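**Re: [lavlow-tenants] Standing desks, again**

On Tuesday, Dilek Aksoy wrote:

> Asante has quoted us $1485 for the sit-stand desks. Their rep says people who stand get 40 percent more done. Can we agree by the end of August?

Dilek,

Forty percent more of what? I asked the rep and got a brochure. Maribel stood for a month at Kundarance and says her feet hurt and her inbox stayed the same size.

My doubts, in order:

1. The price leaves out delivery. Sadinetti did that to us with the chairs.
2. Ya-wen measured the window wall. A 42-inch desk fits only if the radiator goes, and it won't.
3. We already have big white tables, and I don't see what's wrong with them. 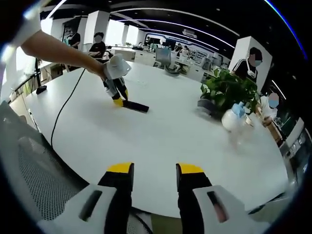
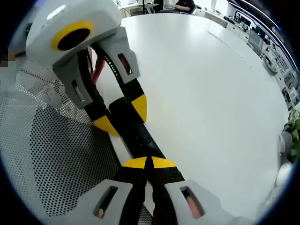 4. Who pays when a motor dies? The warranty page is very quiet on that – I read it twice.

I'd vote no for now. Get me a delivered price and I'll look again.

Arnulfo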